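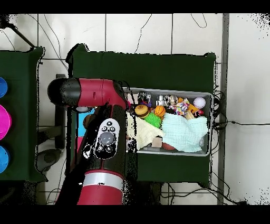 Red and black robot arm at a gray metal bin of toys and cloths.

Jimberg Tributes, data card
Last edited 22 May 2022 by Zofia Domański

What it is

A collection of 700 blog posts and reader letters written after the death of a well-known woman: politicians, actresses, singers, a few athletes. Each one was tagged for whether the writer calls her an inspiration, and to whom. Lucrezia Costa started the collection after reading one too many claims that famous women "inspired a generation of girls." She wanted to know how often the person saying so had been one of the girls.

We still can't say with much confidence. Please read the section on age before quoting anything.

What's in it

One row per post. Columns are post_id, month, length_words, subject_field, claim (yes, no, unclear), inspired_who, writer_age_stated and tagger. Names of living writers were removed. The text of the posts is not included, only our tags.

Where it came from

Most of the posts came from the old Rorncombe blog directory, and the rest from the letters pages of a local paper in Jultwood. Anything under 11 words was dropped. We began with more than 1,000 items and lost many of them to duplicates, dead pages and posts that were really selling something.

That leaves people who bother to write in public when a celebrity dies. They are a particular crowd. I wouldn't treat them as voters, or fans, or women in general, and I have already seen a draft that did all three.

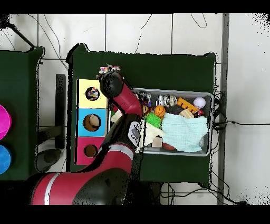
Tagging was done by 6 people using the Bai guidelines, version two. Elżbieta Grabowska and Zbigniew Górecki both tagged the January posts so we could compare. They agreed well on subject_field and badly on claim. Zbigniew counts "she was a tough lady" as a claim of inspiration. Elżbieta doesn't, and neither do I, but his tags are still in there under his initials.

About age

Most writers never give one. Where writer_age_stated is blank, leave it blank. Guessing from the bands they mention is not a method, whatever the earlier release notes said.

Known problems

Politicians draw angry posts, and the guidelines have no tag for "inspired me to oppose her." Those ended up under unclear.
Posts about two women who died close together appear once, under whichever was named first.

Corrections go to Lucyna Makowska. Send the post_id and the tag you think is wrong.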